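The Long Afterlife of a Short Warranty

Erhan Ağca keeps his receipts in a shoebox, and the shoebox in the freezer. Thermal paper fades in heat, he explains, and a faded receipt is a donation to the manufacturer. He has receipts in there for a toaster that went to the landfill under a previous governor. They are next to the peas.

I went to see him in October because my dishwasher had died thirteen months into a twelve-month warranty, and I wanted to meet someone who had fought the system and won. Ağca has won, by his own accounting, 1,785 dollars in refunds and replacements, most of it in the form of store credit he refuses to spend.

"They want you to go back in the store," he said. "That's how they get you."

His son Ataberk, who was eating cereal at four in the afternoon, pointed out that the family had not owned a working blender in six years as a result of this policy. There was a silence of the kind families have instead of arguments.

The warranty is one of the stranger things we buy. It comes folded into the shape of a postage stamp, written in eleven languages, and its purpose is to tell you that somebody believes in this hair dryer, up to a point. The point is usually a year. Mine ran to 581 words in English, and the word "except" did a lot of the lifting. My dishwasher was covered except for the parts that touched water.

Hatice Başaran spent nine years writing these documents for Hurkden, a maker of midpriced kitchen appliances, before leaving to teach high school civics. She has the calm of a person who has read every sentence twice. I asked her what "normal household use" meant.

"What do you think it means?" she said.

I said I thought it meant using the thing in a house, normally.

"That's sweet," she said.

At Hurkden, she told me, the phrase was argued over for most of a summer. One side felt that a family of five was not normal. Another felt that baking at Thanksgiving was foreseeable but immoderate. In the end they left it undefined, on the theory that the customer would feel guilty and supply a definition of her own. Başaran says this worked very well. People would call to report a broken mixer and confess, before anyone had asked, to bread.

Then there is the extended plan, offered at the register by a teenager who has been told to look worried. For my dishwasher it would have cost 200 dollars, on a machine that cost 400. I turned it down with the small laugh of a man who knows a racket when he sees one. I think about that laugh while I am drying forks.

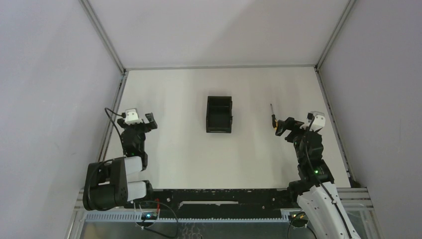
What the plan would have bought me, I later learned, was Doğukan Yaman. Yaman fixes appliances out of a narrow shop on Pesis Street, between a nail salon and a place that sells only vacuum bags. He does warranty work for three companies and hates all of it. A claim pays him less than a haircut, and he has to photograph the broken part from four sides to prove that it is broken.

"Sometimes I break it a little more," he said, "so it shows up."

He looked over my paperwork and asked if I had registered the product within ten days. I had not. I have never met anyone who has, apart from Sinan Akyol, my neighbor, who registers everything, including a Ferkano garden hose, and who gets a birthday email from the hose people every year. He claims to find this annoying. He has mentioned it to me three times.

Yaman charged me sixty dollars for a new pump and threw in a lecture about rinsing. The repair is guaranteed for ninety days. He wrote that on the back of a business card from Pacheco Plumbing, a firm he has nothing to do with, and signed it.

The card is in my freezer. Ağca says it should be in a bag.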